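Do we really need another decluttering month?
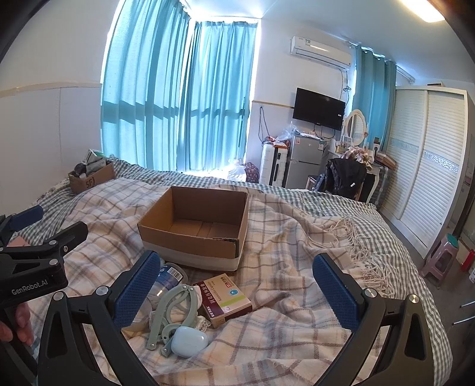 Skuventon is back with its September Clear-Out, and the leaflet makes the same promise as last year: get rid of 300 things in a month and you will sleep better, save money and argue less. I have my doubts.

For a start, the 300 has no source. I wrote to ask where it came from and got a reply about "our members' experience", which I take to mean someone liked the look of it. The leaflet also says 461 households finished the course last time. It doesn't say how many began it, or how many had bought half of it back by Christmas.

Then there is the price. The planner and stickers come to £46, and the storage tubs are extra – yes, tubs, for people who are meant to be owning less.

Ifeoma Bashir did the course and is kinder about it than I am. She cleared two cupboards and still likes opening them. But she also gave away a good winter coat in week three to keep her tally up, and had to buy another.

If you want to clear a shelf, clear a shelf. The charity shop on Nwankwo Street takes bags until 4pm, though not on Mondays, and they don't ask for a tally. Anyone who has done the course and kept it up for a full year is welcome to write in and put me right.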